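How to Set Up a Drawer-and-Tabletop Tidying Test for a Mobile Manipulator

Whether a machine can do household chores yet depends on how the chore is written down. "Clear the table" is too loose to score. This page sets out the tidying test used in the Cullus trials, in enough detail to repeat it with your own robot and furniture. The protocol was drafted by Vira Vasylenko and revised in September after the first block of 466 runs.

What you need

A cabinet or desk with a flat top and one wide drawer. A bar handle is easier to grip than a recessed pull, so report which kind you have.
Two or three everyday objects of different shape and surface. A bowl, a plastic bottle and a wrapped snack cover most of the known trouble.
A robot with at least one arm that reaches both the tabletop and the floor of the drawer.
A stopwatch and a score sheet.

Step 1. Write the end state first

List where each object must be when the run ends, and whether the drawer must be open or shut. Do not list the motions. A sample end state: bowl upright on the tabletop, bottle standing, snack in the drawer, drawer closed.

Step 2. Split the chore into scored parts

Score opening, picking, placing and closing separately. A single pass or fail hides too much. In the Cullus runs, most failures came at closing, when the arm pushed off center and the drawer racked in its slides. A run that fails there has still completed the harder grasping work, and the sheet should say so.

Step 3. Vary the start positions

Change the position and angle of every object between runs. Include the bottle on its side in at least a quarter of them. Clear plastic is hard for many depth sensors, and a bottle on its side can roll when the fingers touch it. Flexible wrappers cause a different problem: the fingers close on the loose end, and the item swings during the lift.

Step 4. Fix the time limit

Allow 2 minutes per run. A person does the same job in well under 20 seconds, and a longer limit rewards repeated blind attempts.

Step 5. Log every human touch

Any contact by the operator ends the run. Verbal prompts are allowed if your system accepts them, but each one is recorded.

Reading the results

Across 1656 scored parts, the Wasden controller completed 524 on the first attempt. Retries raised the total for picking but did little for closing. Joscha Brandes repeated the test at Flevis with a softer gripper pad and saw fewer dropped wrappers, with no change in drawer results.

Our reading is that single steps are close to usable and full sequences are not. An error of a few millimeters at the handle carries forward into every later step, and few controllers check the drawer position again before reaching in.

Keep the raw sheets with the totals. Scores from different cabinets should be reported separately, with the drawer width and handle type given for each.

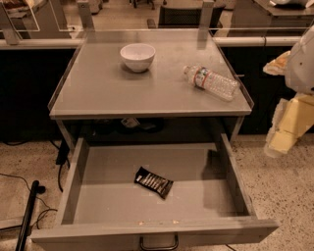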